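Session 4: Sharing a table between two arms

Good practice starts before anything moves, and it's my favourite part of the course! Agree which arm does the job and where the other one waits. The waiting arm stays well clear of the cloth, gripper open — never parked over the work.
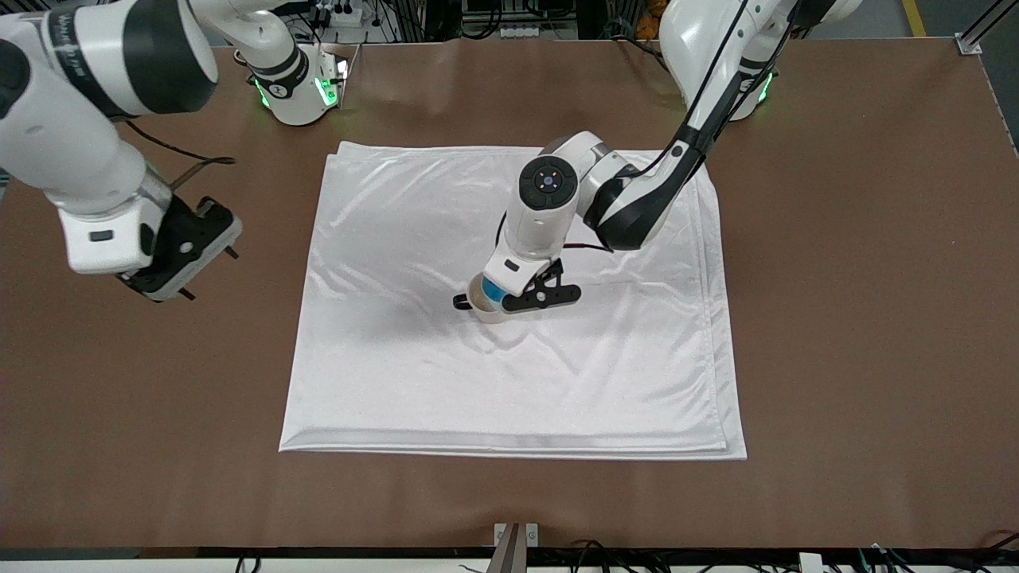
Holding a cup over fabric

Keep the cup low and the rim up. Set the speed limit first, then try the stop button from both sides of the table. Write the result in the Arkar log before your first run. Questions to Gun-woo Min.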